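How to set out a crate display for vegetables (and which advice to ignore)

Posted 1 November 2025

Most guides to farm shop displays tell you to pile everything high and let the colour do the selling. I have my doubts. A tall heap looks lovely at opening time and like a landslide by lunch, and whatever is at the bottom pays for it. What follows is the method I use for our stand at Sandach. It is slower to set up and, as far as I can tell, less bother afterwards.

What you need

Open-slatted wooden crates, a solid shelving frame to hold them, and a few shopping baskets. I bought 8 crates from Brunner, sold as "rustic finish", a phrase that seems to mean unsanded. Go over them with sandpaper before anything soft goes in. You can skip the display grass, the chalkboard hearts and the straw. Straw gets into everything.

Step 1. Fix the frame first

Put the frame where it will stay. Push it from the side while it is empty. If it rocks now, it will rock more with potatoes in it.

Step 2. Tilt the lower crates

The Vondbridge fitting sheet says every crate should be tilted. I wouldn't. Small things like potatoes suit a tilt, as people can see the heap and reach into it. Big squashes don't, unless you enjoy chasing them.

Step 3. Heavy and round things go in long crates

Lay large squashes on their sides, or stand them up against the back if they will stand. Leave pumpkins at the end of a row. I am told that striped squashes "draw the eye". Perhaps. They also take up a lot of room, so two is plenty.

Step 4. Keep one crate spare

It gives you somewhere to put things down while you sort. Filling every last slot means moving half the display to change one item.

Step 5. Pick into a basket

Small, dense things at the bottom, long leafy things last, leaning against the side with the tops sticking out. Forcing a cabbage flat under the rim only bruises it.

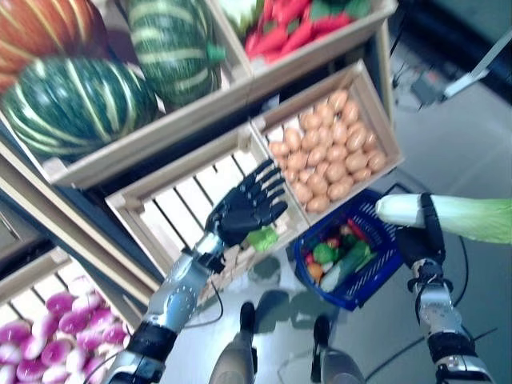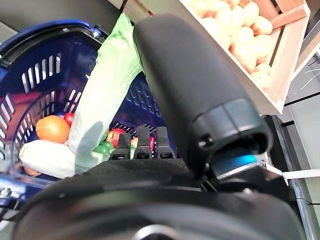
Step 6. Check it twice a day

Turn the potatoes over with your hands and take out any that are soft or going green. The Prakari leaflet promises that "breathing" crates will do this work for you. They let air through, and that is all I'm prepared to say for them.

Cost

I spent 70 pounds on the crates and 4 on sandpaper. The baskets we had already.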